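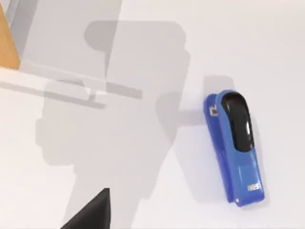 Blue stapler, black cap, render.

October, rehearsal room, 9:40 am

Picking up where the last entry stopped. Kick mic still too clicky. Moved it further inside the shell, pointed at the edge of the beater and not dead on. Better. The click moved down a bit and there is some actual note now. Left the small towel in, took the big pillow out. With the pillow the kick sounds like a cardboard box in every song, without it the low tom makes the kick ring. Towel is the compromise for now.

Tempo list for the Ditodgate set, so we stop arguing:
opener 92
second one 104, swing on the hats set by hand, NOT the grid
Grutard 118
slow one, no click at all, keys lead
closer starts 124 and is allowed to creep

Grutard is the problem child. The part where the bass drops out and the sax does the long held notes, the loop underneath drifts against the live drums. Thought it was us. Checked the file, the loop was exported with a bit of silence at the front, so every time it comes around it's late by a hair and by the fourth pass it's a flam. Trimmed it, re-exported, loaded it again. Played along to it for ten minutes, no flam. Old version is in the "dead" folder, don't load that one. Renamed the new one grutard_loop_b.

10:50

Delay on the sax. Was running 500 ms because it looked like a nice number. At 118 a quarter note is 508 so it sits just in front of the beat and makes everything feel nervous. Set it to tap. Then tapped it badly. Typed in 508, feedback down low, rolled off the top. Much nicer, the repeats tuck in behind. Keep the 500 preset for the free section, it's fine there with no pulse to fight.

Also the room has a hump somewhere low. Every B flat on the bass blooms, the A next to it doesn't. Walked up and down by the back wall and it's huge there, almost gone in the middle of the rug. So no more judging bass level from the couch!!

Lunch

12:30

Sampler. Pads 1 to 4 are the chopped Rhodes chords, 5 and 6 vinyl noise long and short, 7 the voice bit, 8 empty on purpose so there's a safe one to hit. Voice bit was way hot compared to the rest. Pulled it down 10 dB, then brought it back up a little, didn't write down how much, sorry. Ears say ok.

Choke group: chords choke each other now. Before this two chords could ring at once and it was mud, especially under the sax. Vinyl noise must not be in the choke group or it cuts out at each chord and you notice it imediately. Learned that the stupid way.

Question for everyone: do we want the chops quantized? Tried it both ways in Stiltden. Quantized it sounds like a backing track. Loose it sounds like somebody playing, but it's harder on the drums, they have to hold the fort. I vote loose. If we go loose, the hats need to be straighter in that tune, can't have both wobbling.

1:45 pm

Stiltden form, as played today, write it on your own charts:
8 bars drums and noise
16 head, sax and keys together
16 head again, bass joins on the second half
solo sax, open, cue with the high trill
solo keys, open, cue by going back to the first chop
breakdown 8, kick only
head out, 16, last 2 bars twice

The cue with the trill got missed twice. First time drums went to the breakdown, second time keys just kept comping. It's a good cue on paper, but the trill is something the sax does anyway in the middle of a solo. Need a different one. Ideas: the rhythm from the head played on one note. Or just look up. Try the one-note thing next time.

Also the chord in bar 11 is minor with the natural 9, chart says flat 9. Chart is wrong. Fixed mine.

2:30

Recorded three passes of the whole set, two room mics plus kick plus a line from the bass amp. Levels peaking at a sane place. Pass one stiff. Pass two best, especially El Khatib, where the drums finally left room in the bridge. Pass three faster everywhere, we were tired and rushing. The closer crept up to something silly.

Listened back on the little speakers. Notes:
- El Khatib: intro too long by half. Keys solo great, leave it alone.
- Grutard: loop solid now. Drop comes back in too loud, bass should ride the volume down before the re-entry
- slow one: tuning. Sax sharp against the Rhodes sample. The sample is sitting a few cents flat of 440, so tune the SAMPLE up, don't make the sax chase it. Did this by ear at the end, check with a tuner
- second tune: ride cymbal is washing over everything, try the smaller one or move to the hats for the solo
- closer: needs an ending. Right now it just stops when people give up

Disk: the three passes take 453 MB as they are, so there's space. Copied to the second drive. Delete pass three if it gets tight, keep the other two.

3:40

Pedal power supply hums when the sampler shares the strip with the bass amp. Moved sampler to the other outlet, hum gone. Moved it back to be sure, hum back. So: sampler by the door, always. Taped a note on the strip.

Cable with the green tape is intermittant, jiggle at the amp end. Out of the bag, on the bench, needs resoldering. Somebody will put it back in the bag if it's not done soon.

To do before next one
new cue for Stiltden
check sample tuning w/ tuner
ending for closer, even a dumb one
shorter El Khatib intro, try 4 bars
spare sticks, brushes are shedding
ask Ditodgate if they have a DI for keys, or we bring both

Packed up 4:15. Left the kick mic where it is, please don't move it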